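The Kneath and the drying shirts

I've been promising an update on the folding bench for ages, and I'm sorry to say the update is that it bit someone. Only lightly! Lucía is fine, and she has given me permission to write about it as long as I mention that she finished her cup of tea first.

For anyone new here, I spend most of my working life at Wetside, down the bottom end of Bendport, where we teach a two-armed machine to handle clothes. The arms run on a controller we call Kneath, which I wrote a good chunk of, and which I'm fond of the way you're fond of an old dog that has started snapping at visitors. Dark clothing is our great trouble. A white towel gives the cameras plenty of edges and shadows to work with, but put a black garment down, all creases and layers, and half of it might as well be a hole in the table.

So in November we were working through the dark pile, and I'd been feeling pretty pleased with how things were going. The left gripper would take one end of the cloth, the right would come over for the other, and the two would pull gently apart to take the wrinkles out. The pull is meant to stop when the cloth goes taut. We measure that from the motor current, and for weeks it had behaved itself.

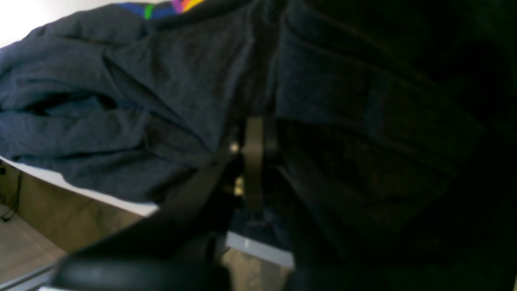
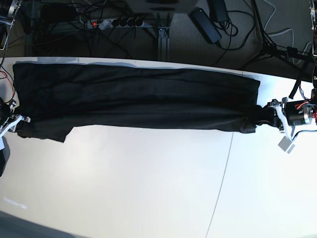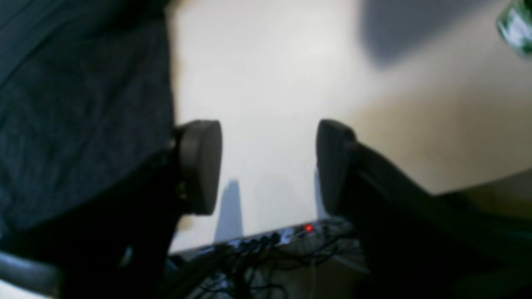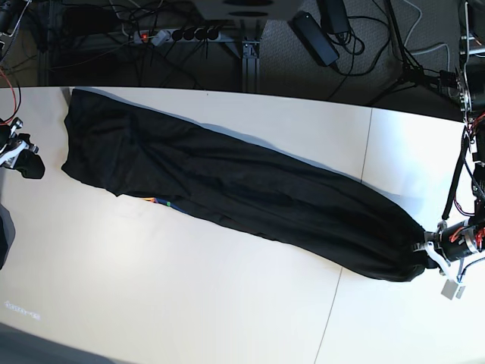

Dark cloth and grippers at the folding bench.

It was run 1351 when it went wrong. The left side had hold of its end and the right side had missed altogether, but Kneath believed it had closed on cloth and began the pull anyway. With nothing to stretch, the current never rose, so the arm just kept going, quite calmly, out towards the side of the bench where Lucía was reaching in to straighten a sleeve. The fingers closed on the cuff of her jumper. I hit the stop, she said a word I won't put on a family blog, and we spent a minute or two working her cuff loose with the power off. She had a pink mark on her wrist that was gone by lunch, and there's a snag in the jumper which I've offered to mend.

I went through the logs that evening, feeling rather sick. The grasp check was comparing finger position against a threshold I'd set back when we were mostly doing towels, and thin folded cloth sits so close to fully shut that I'd loosened it to stop the false alarms. I loosened it too far. Of the last 56 runs, 14 had passed the check with nothing in the fingers, and the only thing that had saved us was that people happened to be standing back.

The second fault was ours as well, I'm afraid. Lucía shouldn't have been able to reach in while the arms were live, and the rule about that had gone soft because the motions are slow and we all got comfortable. Delia Vlad, who runs the lab, was very kind about it and also very firm, and I came away with a list.

We now have a hard limit on how far the arms may separate, set in the motor drivers where my code can't talk its way past it. There's a foot pedal that has to be held down by whoever is at the bench. The grasp check gets a small lift test before any pulling – it costs us around 3 seconds a run, and I grumbled about that for a day and then stopped. I'd also like to try the Stullach fingertips, which are meant to feel slip, but they're on back order and I've learnt to wait until a thing is in my hands before I write about it.

We're back on towels until the pedal has had a proper workout. Lucía has asked for navy wool, if anyone knows a good shop for darning thread.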